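Podilley Wrist Camera and Gripper Kit
Section 3: Checking the Gripper and Setting the Card Position
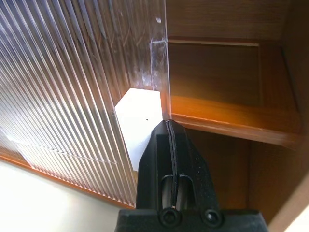
Figure 3. Wrist camera view with the gripper tip at a white card, between a ribbed plastic panel and a wooden cabinet.

3.1 Purpose of this section

This section explains how to inspect the gripper after mounting, how to confirm the wrist camera view, and how to store a working position at a flat card. It applies to the Podilley kit on both the Trumdale and Bravo arms. The operator should have completed Section 2 and should have the hand controller within reach.

3.2 Before starting

1. Set the arm to Hold and wait for the status light to turn steady green.
2. Confirm that the speed limit is set to 9 percent. The arm must not be run above this value during set-up.
3. Clear loose items from the reach of the arm. Doors and drawers of nearby furniture must be closed.
4. Place a plain white card at the chosen work point. A card with heavy print or a glossy coating is not suitable.

CAUTION: Keep hands away from the gripper whenever the status light is flashing. The fingers may close without warning while the controller is searching for its home position.

3.3 Inspecting the gripper

1. Check the two round black screws on the base block. Each has a hex socket and is tightened with the short key supplied in the kit. Do not use a powered driver.
2. Look along the dark strip that edges the center slot. It should lie flat from the tip down to the U-shaped cutout. Replace the strip if it has lifted or torn.
3. Look into the cutout and remove any dust or fibers with a dry brush. Do not put oil or cleaning fluid into the housing.

Note: The speckled finish on the housing is normal and should not be polished.

3.4 Confirming the camera view

1. Open the View page on the controller and select Wrist.
2. Compare the live view with Figure 3. The gripper should enter from the bottom center, with both base screws and the full length of the slot in sight.
3. If either screw is missing from the view, loosen the camera collar, turn it by one notch, and check again.
4. Select Lock View. The controller shows code 377 when the setting has been saved.

Note: Strong light can make a white card look nearly blank on the screen. This does not prevent set-up, but the tip of the gripper must stay clearly visible against it. Lower the Exposure setting one step at a time if needed.

3.5 Storing the card position

1. Select Jog and bring the tip toward the card in small moves. Use the Fine setting for the last 50 mm.
2. Stop before the tip presses on the card. Ribbed or corrugated plastic behind a card can bend under load and give a false contact reading.
3. Where the card sits in a corner between two materials, approach from the open side and keep the housing clear of shelf edges and trim.
4. Select Store and enter a position name of up to nine letters.
5. Back the arm away, select Recall, and watch the full return move with one hand on the stop button.

CAUTION: Bright stripes on ribbed plastic may be read as edges by the Auto Find feature. Turn Auto Find off when working beside such panels - manual jogging is required in these places.

3.6 Records and support

Enter the position name and the operator's initials in the set-up log. Questions on this section should be sent to Lutfa Mondal, Product Support. Requests for replacement strips and screws are handled by Velimir Babić, Parts Desk. Section 4 covers grip force.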